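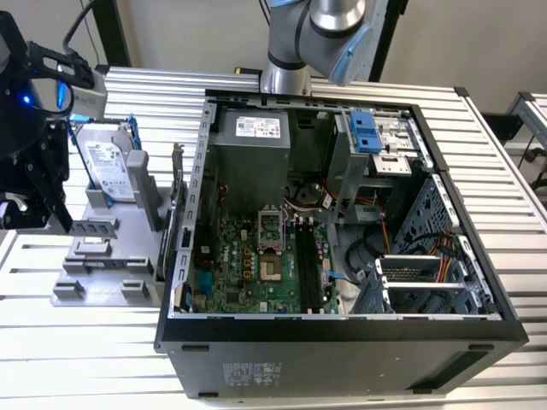
Can the new gripper take a drive out of an old computer as well as the old gripper can?

It depends who is holding the stopwatch.

That was how Tülin Ekinci had begun her report, and Arnel Baluyot had crossed out both lines before he got to the third. He did it in pencil, because he liked her, and because he half expected to want them back.

"They'll want a number," he said.

"They've got a number. It's on page two."

"They'll want it on page one."

The number was 74. Out of every hundred drives, the Brollon gripper had seated 74 in the fixture without anybody touching anything. Brollon's own leaflet promised better than that, but the leaflet had been written in a room with a carpet, by people who wanted to sell grippers. Tülin had underlined the promise and put a small question mark next to it. She had put small question marks all down the leaflet. On the back, beside the words "learns the feel of the part", there were two.

The yard outside was full of dead computers. They came in cages from schools and council offices, and Kano took them apart for money, or hoped to. At present it was mostly done by hand, on long benches in the main shed, by people who could strip a tower in the time it took to boil a kettle. The arm lived in the back unit, where it was warmer. It had been in the back unit for two winters, and in that time it had been on the verge of moving into the main shed more often than Arnel cared to remember.

"What did the old one score?" he asked, though he knew.

"The Sota? Less."

"How much less?"

"It depends," said Tülin, and reached over and tapped the line he had crossed out.

He sat down. It was past four in the afternoon and the light had gone from the high window. January did that.

"Go on, then," he said.

She pulled the log round so that they could both read it. She had run 316 trials across the two grippers, and she had written up every one of them, even the dull ones, in the same small upright hand. The controller kept its own record, of course. She didn't think much of the controller's record. It called a trial a success when the fingers had closed, the arm had moved and the fingers had opened again, and it had once reported a perfect morning during which the arm had carried nothing at all from one place to another.

"That was the morning I started writing it down," she said.

"I remember."

"You sent them the perfect morning."

"I sent them the file. I hadn't read it."

She let that go by. Her finger went down the column. The Sota was slow and it closed like a gate. It had two settings, as far as she could tell, and one of them was open. But when it dropped a drive it dropped it straight away, in the first moment of the lift, with the drive still more or less where it had started. You could reset and go again. The Brollon was quicker and gentler and held on far longer, and when it let go it let go high up, over the edge of the case, or halfway to the fixture. She had two drives in a box under the bench with their corners stove in. She had a memory clip that would never hold anything again.

"So it fails less," said Arnel.

"It fails less and worse."

"That isn't a number."

"No," she said. "I noticed that."

He picked up his pencil and put it down. The review was in the morning. A man called Babaei was coming, who had put up half the money and wanted to put up the other half, and who on his last visit had stood in front of the arm with his coat on and asked when it would be doing a whole computer. Arnel had said spring. He had not said which spring, and he had felt rather clever about it on the drive home, and then less clever.

"What about the camera?" he said. "Couldn't we put some of it down to the camera?"

"We could put anything down to the camera."

"Was it the camera?"

"For 18 of them, yes. It lost the edge of the drive. Shiny label, bad light. I've marked those with a C." She turned the page. "You can't have the others."

He laughed in spite of himself. Outside somebody was dragging a cage over the concrete, and they both waited for it to stop.

"Show me," he said.

"You've seen it."

"I've seen the film you sent round. I haven't seen it."

She looked at him for a moment, then got up and switched on the bench light.

He had built arms himself, years ago, for a firm that put lids on jars. He had never entirely believed in them. They did what you told them and then you found out what you had said. But he still liked the moment before one moved, when the brakes let off with a click and the whole thing seemed to settle its weight. Tülin set a fresh tower on its side and took the panel off. She put the fixture back against its stop, ran her thumb along the ledge where the drive was meant to land, and stood away.

"Brollon first," she said.

It went in over the case neatly enough. The fingers opened, paused, and came down either side of the drive with a kind of politeness, and the drive slid up out of its cage. Arnel found he was leaning forward. It travelled across, dipped, nudged the fixture, thought about it, and went in.

"There you are," he said.

"One," said Tülin, writing.

The second went in too. So did the third, although it caught on the way down and had to be worked in with a series of small shoves that Arnel would have called patience if he had been selling it. He could feel himself becoming a man with good news. He thought of Babaei in his coat. He thought that spring might not be out of the question.

On the fourth the drive came up crooked. It was very little, a few degrees, and the arm went on as if nothing was wrong. It cleared the case. It started across. Then the drive tipped, quite slowly, like somebody falling asleep on a train, and went down flat on the metal table with a crack that made them both step back.

The fingers carried on without it. They dipped, nudged the fixture, shoved at nothing, opened, and withdrew. On the screen by Tülin's elbow a line of text came up in green.

Arnel bent down and read it.

"It says that was a success," he said.

"Yes."

"It's said all 4 were a success."

"Yes, it would." She was already writing. "Do you want to see the Sota? It's ten minutes to change over. It's not much to look at."

He said he did. He held the cable for her while she undid the bolts, and passed her the wrong key, and then the right one. The old gripper was heavier than he remembered. There was a scratch down one finger that he was fairly sure he had put there himself.

The Sota dropped its first drive. It had it up by a thumb's width, perhaps, and then it hadn't, and the drive sat back down in its slot with a soft knock. Tülin pressed a key. The arm went up, came down, and tried again, and this time it got a grip and hauled the thing out and took it over to the fixture at the pace of a removal man with a wardrobe.

"That goes down as a fail," she said. "The first one. Second go doesn't count."

"Why doesn't it count?"

"You wrote the rules."

He had. He had written them in an afternoon, the winter before last, and they had seemed fair. One attempt, in or not in. It was simple to explain to a man in a coat.

"What would it come to," he said, "if you counted second goes?"

"For the Sota or for both?"

"Both."

"I haven't worked it out."

He waited.

"I have worked it out," said Tülin. "It's on page five. I didn't think you'd get that far."

He turned to page five and read it standing up, under the bench light, with his glasses pushed onto his forehead and the paper close to his face. He read it twice. Then he went back to page one and looked at the two lines with his pencil through them.

"If I show him this," he said, "he'll ask why he's paid for a new gripper."

"He might."

"He'll ask why we changed the rules the night before."

"We haven't changed them. We've added a column."

"He'll say that's the same thing."

"Then he'll have read it, at least," said Tülin. She had crouched down to get the drive from where the Brollon had dropped it. She turned it over, looked at the corner, and put it in the box under the bench with the others.

Arnel hunted through his pockets for a rubber. There was one in the drawer, she told him, behind the tape. It was a bad rubber, and it left a grey smear across the top of the page, but the words could be read through it well enough.

"Stopwatch is wrong, though," he said. "You never used a stopwatch."

"Put clipboard."

He wrote it in over the smear. Behind him the arm was still holding itself above the open case with its fingers apart, and after a while Tülin reached past him and turned it off at the wall.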